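3.2 Seating the processor and reading the power supply

Opening a desktop computer is a small pleasure, and the 66 work steps in our Valau set are full of moments like it. The processor is our favorite. It has to go straight down into an open socket, with the wire lever lifted out of the way, and there is very little room for error over those fine contacts.

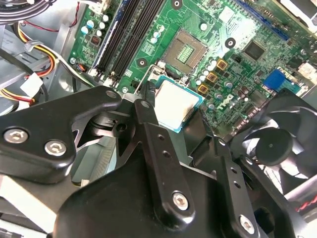
Figure 4. Processor held just short of the open socket, retention lever raised.

Matei and Bogdan sorted the steps into six groups, and two of those deal only with the power supply. We had expected this to be the dull part. It was great fun! The label alone carries safety warnings, approval marks from several places and the 80 PLUS BRONZE badge, all packed onto one face of a gray metal box.
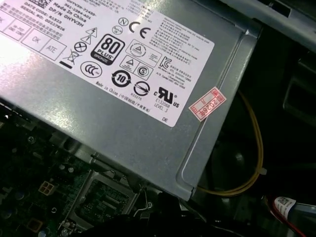 Vol. 6, No. 2

Part numbers matter most for repair work, so we asked five readers at Mondar to copy them from label views such as this one. Glare was their main complaint -- a bright patch can wash out fine print while the bold marks stay easy to read. With the Dell name and the line DP/N 0HYV3H both in view, a reader has a good start on finding a matching spare.

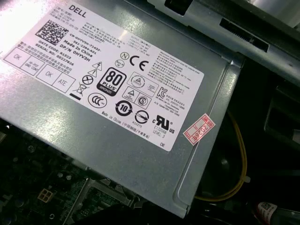 3.3 Sorting the steps by hand

Bogdan went through the groups again in August and moved five steps.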